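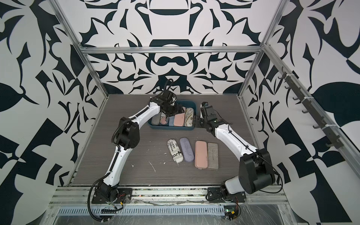 Figure 16. Both arms at the tray during the eyeglass case task.

Section 4: Recording a demonstration by remote control

By now you've got the arms bolted to the front rail, the leader handles plugged in and the home position saved. If you skipped any of that, go back to Section 3, please. I've tried to rush it myself and it cost me an afternoon of chasing a left arm that thought it was upside down.

We use the eyeglass case task as everyone's first one on the Punmont bench. The cases are light, they don't roll much, and if you squeeze one too hard you've lost a case and not a gripper. The job is to move cases from the floor into the tray until the row is full, using whichever arm is closer.

Before you start

1. Set the tray toward the back of the floor where both grippers can reach it. Drive each arm out to its own end of the tray and back before you load anything. If an elbow has to lock straight to get there, bring the tray toward you a bit.

2. Lay the loose cases in front of the tray. Don't line them up too nicely! A few degrees of slant is good, and you should change it between takes. Bethel Asfaw recorded a whole batch with perfectly square cases once, and the arms learned to grab perfectly square cases and nothing else.

3. Mix your cases. Felt, printed, narrow, wide, whatever you have. Felt ones grip easily, and the slick ones need a slower close.

4. Check that the cables along each arm have slack at the wrist. Turn the wrist all the way both ways and watch the cable while you do it.

CAUTION: Keep your hands and your sleeves out of the booth whenever the handles are live. If you need to straighten a case, press Hold on both sides first and wait for the two beeps.

Recording a take

5. Sit down and take the handles. Squeeze both triggers once to wake the grippers.

6. Press Record. The Venter software gives you a three-second countdown, and then everything you do is saved, including the scratching-your-nose pauses.

7. Bring one arm over a case and stop above it. Line the fingers up across the narrow side, then come straight down. Coming in at an angle works too, but you'll tend to shove the neighbors.

8. Close the gripper gently until you feel the handle push back, then lift. Clear the edge of the tray with room to spare before you travel over it.

9. Lower the case lengthwise beside the ones already in there, open up, and back out the way you came. I count "one" in my head before lifting away, so the fingers don't drag the case with them.

10. Repeat with the other arm when the next case is on its side. Let the arm you aren't using rest well clear of the tray.

11. When you're done, bring both arms home and press Stop. Give the take a thumbs up or thumbs down right away, while you still remember it.

NOTE: A fumble is fine to keep if you recovered from it. Missed grab, second try, got it: keep that one, it's useful. Throw out any take where an arm hit the tray hard or you reached in by hand.

How many takes?

I'd do 16 in a sitting and then get up and walk around. Your hands get sloppy after that, mine do anyway. The drive holds up to 4,000 takes, so space won't be your problem for a good long while.

If the handles feel heavy or laggy

Stop, send both arms home, and unplug and replug the handles, left one first. If it's still laggy after that, run the handle check in Section 6 and send the log to Rowena Aquino on the support desk.

Last revised 15 Sep 2023. Next up is Section 5, playing a take back at half speed.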